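Cusa Bench Board, white

A flat matte board that sits on top of your own table and gives you a clean work surface for sorting, packing and craft jobs. Made by Lustel and sold here with or without the non-slip feet.

Thickness: 19 mm
Edges: square, lightly sanded
Colour: white only (grey returns in June)
Warranty: 7 years

The board isn't fixed down. Lay it on a table that is level and a bit larger than the board on every side. The feet peel and stick, one near each corner. 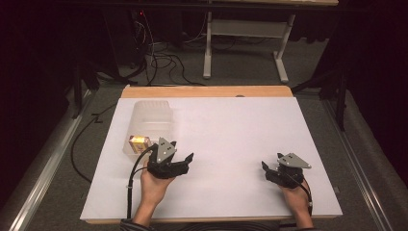

Ximena Bravo wrote that hers slid on a varnished table until she fitted the feet, and that it hasn't moved since. She would have liked them included in the base price.

Feet are $7 a set. Boards ordered without them can have them added later – the position marks are already on the underside.

Care

Wipe with a damp cloth and a little dish soap. Don't use scouring pads or bleach, as both leave shiny patches that won't come out. 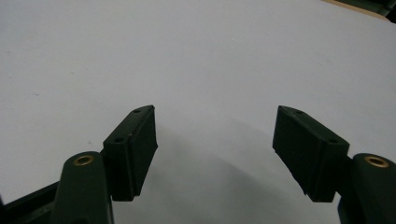

Cleaning once a week is enough for most homes. Glue and paint should be lifted with a plastic scraper while still soft. A few tiny specks on the white, like the ones here, are no reason to scrub; try the damp cloth first. Hot pans need a trivet.

Delivery

Shipped flat from our Cifuentes warehouse. Orders over $50 go free. The Skoketti wall bracket is sold separately and ships in its own carton.

Prices checked July 21, 2025.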